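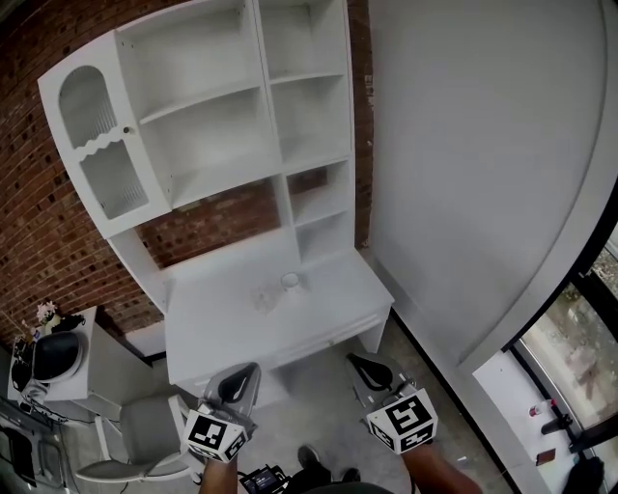

A pair of hand-held grippers with marker cubes, at the white desk by the brick wall.

Handent now rents its two-hand recording kit by the week, and our newsletter had the chance to look at it on Wednesday. The kit is for teams who want to teach a robot arm household work but do not own the arm yet. A person holds one gripper in each hand and does the task, and the recordings go later to training.

The rent is 95 euros per day, or less if you take a full week. Ryszard Walczak from Handent told us that a new user needs 40 minutes of practice before the recordings are good enough to keep. In my opinion this is fair, but the wrists feel it sooner. The printed cubes on top must stay clean – a fingerprint on the black squares can already spoil the tracking.

What I liked most is the V-shaped black pad. The manual gives it a life of 200 hours, and a spare pair is included in the price.
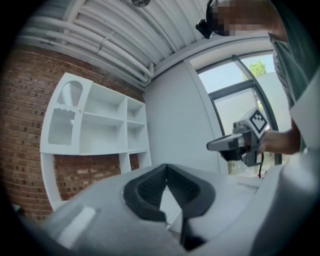

Bronisława Jabłońska wrote to us that her team at Zulside kept the kit for 27 days and would rent it again, but she would ask for a longer cable and for a manual with fewer abbreviations. Handent accepts bookings for December until the end of this month.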